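Fakumholm Town Hall and Gardens
Civil Ceremonies Programme: progress report to the Fluneditz Fund
18 Jul 2018

1. Purpose of this report

This report covers the second period of the grant made by the Fluneditz Fund towards opening Fakumholm for weddings and civil partnerships. It sets out bookings, work to the building, spending and matters on which the Fund's agreement is sought.

2. Bookings

The registrar's office has confirmed 50 ceremonies in the Long Room, seven of them with a reception in the gardens. Demand for summer dates remains strong. Winter dates have been slower to fill, and a reduced hire charge will apply to ceremonies held in December.

One booking attracted press interest after the couple, both known from television, announced their plans. The office confirmed the date and place only – no guest list or other private detail was released. Enquiries from outside the district rose in the following weeks, and replies are now sent within seven working days.

3. Building and equipment

The new entrance ramp is complete and in use. Sibiya, the contractor for lighting and sound, has finished the Long Room and will move to the upper landing next. The licence inspection raised one point, the width of the garden gate, and a wider gate has been ordered.

Shelving has been provided for stores, and the former linen cupboard has been given over to the registrars as a robing room.

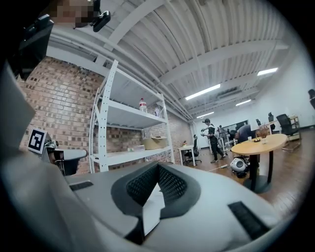

4. Spending

Spending in the period came to 3055 euros. Of this, 1650 euros went on the lighting contract and the remainder on the ramp handrails and printed notices. The garden gate will be charged to the next period. No transfer between budget headings is requested.

5. Matters for agreement

The Fund is asked to agree that Pokamov, the present caterer, may continue until the end of the season on unchanged terms. The Fund is also asked to note that the garden will be closed to ceremonies while the gate is fitted – couples affected have been offered the Long Room at no further cost.

The next report will be sent in December.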